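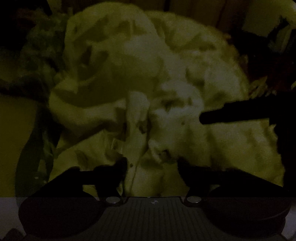
Fig. 1. Hand-held gripper closed on the lower folds of the item, demonstration area.

4 min read

Minutes of the demonstration visit to the Sikby handling workshop
Held 13 Dec 2024
Present: three representatives of Eston (visiting), the Sikby workshop team, one observer from Mbeki
Apologies: Gosik

1. Opening and minutes of the previous meeting

The meeting opened at the workshop. The November minutes were accepted with one correction: under item 4, "gripper force" should read "gripper travel". The visitors signed the site register and were given the safety sheet. No changes were made to the order of business.

2. Purpose of the visit

Eston is considering whether soft goods at its sorting site can be picked by machine. It asked to see how demonstrations are collected by hand before any arm is involved. Sikby explained that the operator holds the gripper directly and carries out the task at normal working speed, and that the recordings are later used to train the picking software. Mbeki attended as the party responsible for storage of the recordings.

3. State of the collection

Sikby reported 1356 recordings made to date, of which 1146 have passed checking. The remainder are either rejected or waiting for a second check. A split between the two was requested and will be sent with these minutes.

Of the checked recordings, 304 concern large soft items. Eston noted that this is the class of most interest to it and asked whether the share could be raised. Sikby agreed that it could, at the expense of the rigid items, which are now well covered.

4. Demonstration

The demonstration was given in low light at the request of Eston, whose site is poorly lit at the far end of the line. The operator worked with large, crumpled soft items and took hold of them by a fold. Visitors stood behind the marked line.

Points raised while the work was going on:

4.1 Approach. Eston asked how the operator chooses where to grip. The instruction is to go for a raised fold close to the operator and to bring both fingers to it together. There is no fixed grip point for goods of this kind.

4.2 Finger opening. The observer from Mbeki asked whether the opening is logged throughout or only at the moment of closing. It is logged throughout.

4.3 Colour. The view from the gripper has a strong yellow-green cast under this lighting. Eston asked whether the colour is corrected before storage. It is not. Sikby prefers to keep the original and to correct a copy if needed. Mbeki supported this but asked that the lighting condition be written in the session notes, as the cast cannot always be traced afterwards.

4.4 Blur. Fabric can appear streaked when the gripper or the item moves quickly in dim light. The checking rules allow this as long as the fingertips can be made out at the point of contact. Eston considered the rule too loose. After discussion it was left as it stands, to be looked at again when the second check is complete.

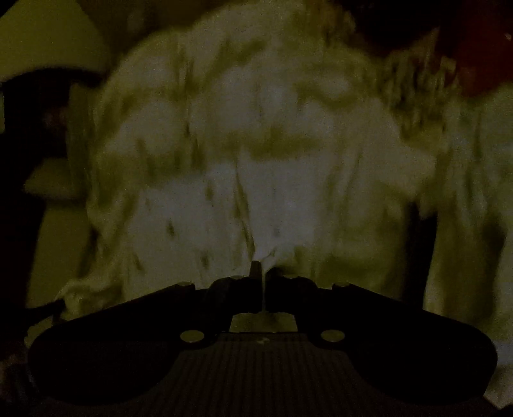 5. Questions from the visitors

Eston asked whether one gripper could serve for both soft and rigid goods. Sikby uses the same unit for both and changes the finger pads only when worn. The interval between changes is not recorded at present - to be added to the maintenance sheet.

Eston asked if its own staff could make recordings. There is no objection in principle. New operators do a half day of practice, and nothing from that half day is kept.

A question on the cost per recording was held over, as Gosik keeps those figures and was absent.

6. Actions

6.1 Sikby to send the split of unchecked and rejected recordings to all parties.
6.2 Sikby to add a lighting field to the session notes, with a short list of allowed entries.
6.3 Sikby to add finger pad changes to the maintenance sheet.
6.4 Eston to supply 2 bags of typical soft goods from its line, unsorted.
6.5 Mbeki to confirm storage space for a larger share of soft items.
6.6 Gosik to provide the cost per recording in writing.

7. Any other business

Eston asked for a copy of the safety sheet for its own use. Agreed. The marked line on the workshop floor is to be repainted before the next visit.

8. Next meeting

At the Eston site, date to be settled by post once action 6.4 is complete. The meeting closed after the visitors had signed out.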